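Gripper comparison: common questions

Which grippers did you compare?
Two parallel grippers, the Berkine and the Lenerau, on the same arm and with the same controller settings. A Flotlow suction cup was dropped early in October — it could not hold a mug by the rim.

How many grasps are in the results?
200 for each gripper. The Berkine completed 157 of them.

Who set up the trials?
Sigrún Hjaltested. She also wrote the scoring sheet. 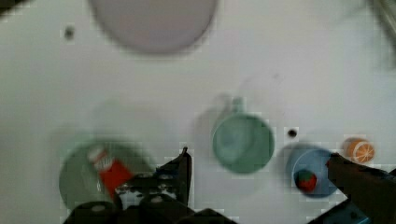 Do I need to recalibrate the wrist camera after swapping grippers?
Recalibrate every time the mounting plate comes off. Changing only the fingertips does not require it.

Can I use a Matić controller?
Yes, with firmware 46 or later. Older versions drop the grip force setting on restart.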